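House rules for the picking cell, second version

I said in June that I would write up the rules we use around the arm, and several people have asked for them. Adjoa Opoku has since joined us from Koppel and found gaps in the first version within two days, so what follows is the list with her changes in it.

None of this replaces the proper safety standards or the manual that came with your robot. Read those first. These are the local habits that sit on top, and most of them are pinned to the wall by the door.

Before anyone powers up

The person running the session says so out loud and writes their name on the board. One name only. If Valdis Mägi's name is up there and I want to change something in the program, I ask Valdis, even if he is at lunch and it is a one-line change.

The emergency stop gets pressed and released at the start of every session. It takes a few seconds. We also check that the second stop, the one on the long lead, is where it should be. It used to wander off to the workbench.

Speed

First run of anything new is at the lowest speed the controller allows, with a hand on the stop. After that we go up in stages. Our cap inside the bin is 100 millimetres a second until a program has done 113 clean picks in a row. The odd number is Ülle Dambrauskienė's. She took it from the length of an old test list at Varketetti and we have never had a good reason to change it.

Above the bin, with clear air on all sides, we allow 900. I would be happy with less, but the cycle times get silly and people start looking for ways round the rule, and I prefer a rule that gets kept.

Cables

Most of our stoppages have been cable trouble. Anything running along the arm needs enough slack for the full range of the wrist and no more than that. Before a long run we jog each joint to both ends of its travel and watch the loops the whole way. Watch from outside the line. If a loop brushes against the bin wall, it gets tied again before we go on.

Check the ties as well. They work loose, and a trimmed tie with a sharp end will mark a cable jacket over time – we cut them flush and run a finger over them.

The bin

A bin that moves by a few millimetres will spoil a morning. Ours has to be clamped, and the clamps are checked by hand at the start and again after any contact between gripper and wall. Clamp handles count as obstacles and should be in the collision model. Adjoa added that one, and she was right to.

What goes in the bin

We keep the mix wide. A test with nothing but boxes tells you very little about a kitchen or a shop. Gintarė Sepp keeps the item list and the rules for it are short:

No glass, and nothing with a blade.

Bottles have their caps on.

Fresh food is thrown out at the end of the day. We once left some in over a Sunday and I don't recommend it.

Include things that are awkward in different ways. A clear bottle, a flat black pouch with a cord and a carrot in the same bin will find more faults than a full load of one kind.

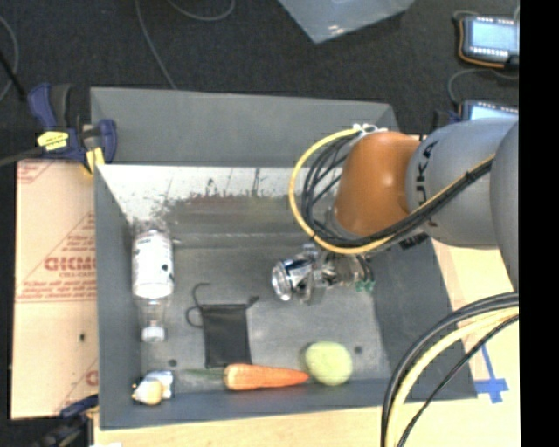 Reaching in

Nobody puts a hand in the bin while the drives are on, for any reason, including a carrot that has rolled into the corner. Stop, drives off, say "hands in", move the item, say "hands out". If two people are there, the other one repeats it back.

Writing things down

Every stop goes in the log with the time and one plain sentence on what happened. "Gripper touched near wall while going for pouch" is enough. Aušra Sakalauskas reads through it each week and anything that has come up twice gets talked about.

The third version will need a section on changing grippers, which we still do three different ways. If your lab has a procedure for that, please send it to me.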